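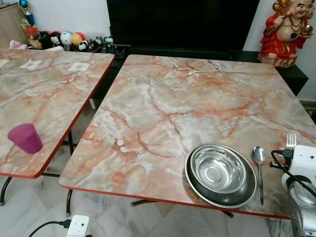 Posted by Edvin Moen | 19 December 2019 | Filed under: Lift Equipment, Maintenance

Checking and Adjusting Mast Chain Tension on a Counterbalance Forklift

Uneven lift chains cause the carriage to sit crooked and wear the mast rollers on one side. The procedure below applies to two-stage masts with a pair of leaf chains and threaded anchor bolts at the rear crossmember. It was written up on a Lasden truck, but the layout is common. Three-stage masts with a separate free-lift cylinder need a different sequence and are not covered.

Tools

Two open-end wrenches for the anchor nuts, a steel rule, a chain wear gauge, a flashlight, wheel chocks, new cotter pins, chain lubricant. A test load of 750 kg on a sound pallet is needed for the last step.

Before you start

Park on level concrete. Set the parking brake, chock the drive wheels and bring the mast to vertical. A mast tilted even slightly back will give a false reading at the forks. Check tire pressure if the truck has pneumatic tires. A soft front tire looks the same as a long chain.

Never put hands or arms between the mast rails while the carriage is raised. All adjustment is done with the forks lowered, the engine off and the key removed.

Measuring wear

Do this before adjusting anything. Wipe a section of chain that regularly runs over the sheave, since this part wears first. Raise the carriage just enough to put the chain under tension, shut down, and measure across 16 pitches, pin center to pin center. Compare with the figure for new chain in the service manual. If the chain has reached the stretch limit given there, replace both chains together, with new anchor pins. Do not take up the slack in a worn chain with the anchor nuts.

Look also for turned pins, cracked plates and rust between the plates. Any of these means replacement.

Adjusting

1. Lower the forks fully and tilt the mast to vertical.
2. Remove the cotter pins from both anchor bolts.
3. Back off the locknuts. Hold the anchor bolt with the second wrench so the chain does not twist.
4. Turn the adjusting nut on the slack side a half turn at a time.
5. Raise the carriage slightly, shut down, and press each chain at mid-height with your thumb. Both should move the same amount.
6. Measure from the floor to the underside of each fork heel. Repeat from step 4 until the two sides agree – with the forks lowered each time.
7. Tighten the locknuts to 60 Nm on the Lasden, or to the manual figure on other makes. Fit new cotter pins.

Final check

Lubricate the chains, then cycle the mast empty to full height. Pick up the test load and cycle again, slowly. Recheck the locknuts and the fork heel height after around 20 hours of work.

Related articles
Reading a Cledeck Load Plate
Tilt Cylinder Seal Replacement
Zwahlen Side Shifters: Greasing Points
Destden Fork Heel Wear Limits
Mast Roller Shimming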